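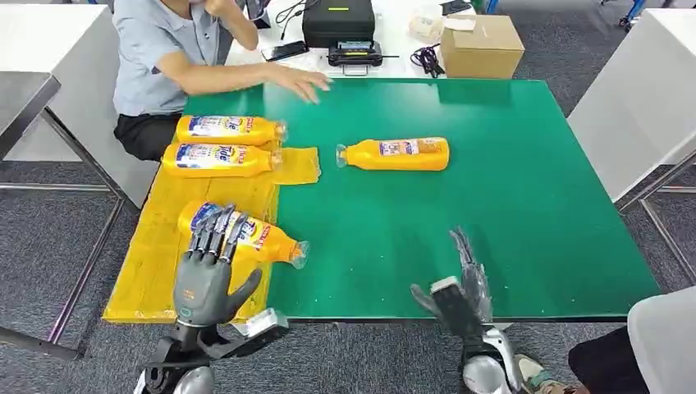

Progress report to the Toft fund
Community sports commentary scheme, Plovimden
02/03/2021

Dear Lærke,

We're halfway through the grant and I'm really pleased with how the broadcasts are going. Since the last report we have put out eight live handball matches from the Plovimden hall, all with two voices on the commentary, and the two we lost to the broken internet line in January have been rearranged for the spring.

Commentary team
Danica Jireš has settled in as lead commentator and sounds more relaxed with every match. Arif Entili joined her as analyst after the winter break (he played in goal for Edevport for years, so the saves get a proper explanation now!). Tomomi Kaneko is learning the job on the second-team fixtures and will do her first full senior match next month.

Five trainees finished the beginners' course. We had hoped for eight, but the evening sessions clashed with training for some of them, and we'll move the next course to an earlier slot.

Sound and pictures
The new headsets have made a huge difference - you can hear both commentators over the crowd drum at last. The scoreboard graphic still lags a few seconds behind play. Frida Þórarinsdóttir is working on it with Vonetti, who supply the software, and they have sent a fix for us to try at the next home match.
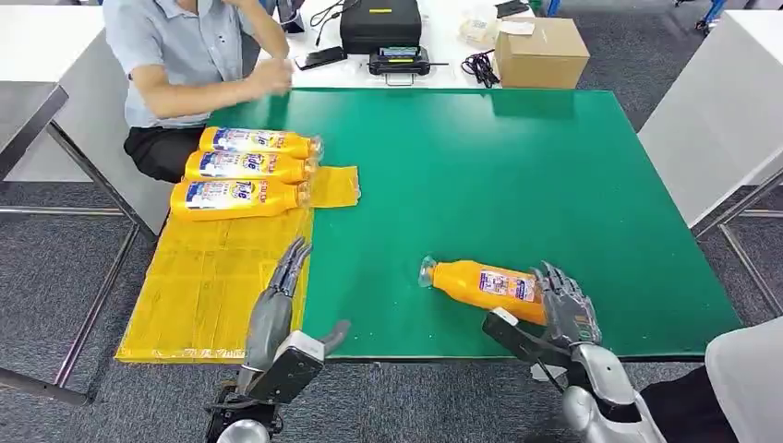

Three Tide bottles on the yellow sheet, green tabletop.

Money
Spending is on plan. The one change is that we hired the second camera instead of buying it, and I'd like to put what's left on that line towards travel, so that we can cover the away leg at Edevport. Could you let me know if the fund is happy with that?

Next steps
The cup matches come first, then the second beginners' course, with 40 hours of coaching split between Danica and Arif. I'll send the match list as soon as the league confirms it.

With many thanks for your support,
The Plovimden broadcast team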